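January 26, 2026

Spent the morning on the annotation rules for the folding cell, section 4, the part that says what counts as a finished garment. The draft that came over from Brernerov has one sentence on it: "garment is folded neatly." I can't score against that, and neither can anyone else. Two people went through the same 520 episodes last July with that sentence in front of them and came back with different pass lists. The disagreements were nearly all sleeveless tops.

Replacement wording, as of tonight:

4.1 A fold is complete when the moved layer has been released by both grippers and lies on the layer below it.
4.2 A hem that is turned under at a corner is a defect. Record it, do not fail the episode for it.
4.3 A garment is finished when no layer extends past the outline of the bottom layer by more than one finger width of the gripper.
4.4 A garment that leaves the floor panel at any time during the fold is a fail, regardless of how it ends up.

Tsung-han Liao objects to 4.3 because finger width differs between the Drovex fingers and the ones on the old cell. Fair point. I would still keep it as a gripper unit, since the reviewer has a gripper in view in nearly every clip and does not have a ruler. We could state the millimeters in a footnote for each finger type. Left open.

After lunch I moved to section 2, start conditions. The current text requires "a clear work area," and we apply that to the floor and ignore the rail. I want the two treated separately. The floor panel is where cloth travels. The rail is in front of it and the arms pass over it, so an item standing there is a collision question and belongs with the motion limits, in section 6.

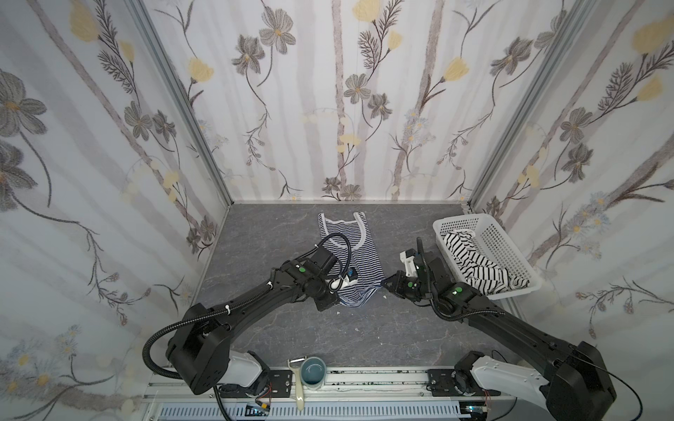 Navy and white tank top on the floor panel, second striped garment in the basket. Cup and peeler on the rail.

The basket also needs a rule. At present the text says garments go "in the basket" at the start and does not say how far in. Cloth over the front lip changes the task: the gripper can take hold of the overhang and never has to reach inside. I don't want to forbid it, as cloth in a real laundry basket hangs over all the time, but it has to be a recorded condition. Proposed values: inside, over lip, outside. One field, filled in before the arms are enabled.

Pressing is the other gap. The rules cover grasp, lift, carry and release. They have no term for a gripper that pushes down on fabric without closing. Reviewers have been entering it as a failed grasp, which makes the grasp numbers look worse than they are. Of the 3,724 grasp events in the last export, 737 were marked failed, and I have no way of telling from the table how many of those were presses. Someone will have to go back to the video. Probably me. New term: contact hold. Definition: fingertip in contact with fabric, no closure, for the purpose of keeping a layer in place or flattening it. The "for the purpose of" part is weak because a reviewer is guessing at intent. Tried four versions without it and they all let in accidental contact. Leaving it for now with a note.

Related, and harder: which layer is which. A tank top has two straps, two armholes and a neckline, all bound in the same trim on the ones we use, and once a piece of the body is turned over itself a reviewer can lose track of front and back within a few seconds. Stripes help. 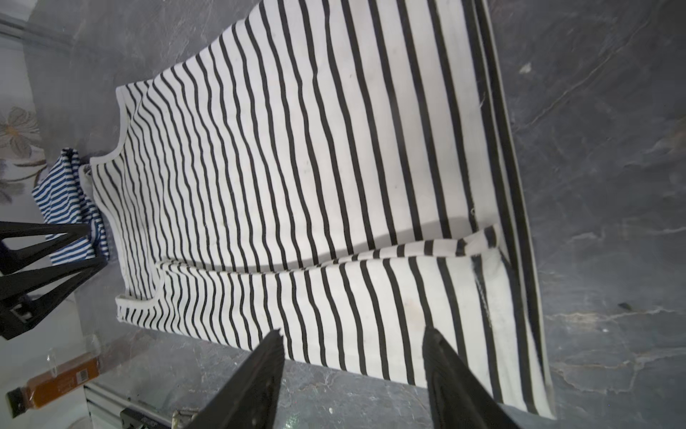

If the stripes on the upper layer run in a different direction from the ones below, the boundary is plain even in a still. On solid colors there is only the shadow along the crease. So the garment list should say, for each item, whether layer order can be read from the wrist view alone, or whether the reviewer has to open the fixed view as well. I'd make the fixed view mandatory for all solid colors and optional for stripes. Coşkun wants it mandatory for everything. That would add to review time and I doubt the reviewers would keep it up past the first week.

Two garments on the panel at once: section 3 currently assumes one. Added 3.5, which says the active garment is the one last contacted by either gripper, and the other is treated as an obstacle until touched. Needs checking for the case where each arm is on a different garment. I think the answer there is that both are active and the episode gets a second label track, but the tool doesn't support two tracks and Brorlow has not said when it will.

Also fixed the numbering in section 5, which went from 5.3 to 5.5. Searched the other documents for references to 5.4 and found 9. All of them meant what is now 5.3. Corrected in my copy, not yet in the shared one.

Tomorrow: footnote for finger widths, wording of contact hold, send 2 and 4 to Tsung-han before he starts on the next batch. Section 6 can wait until the motion limits come back.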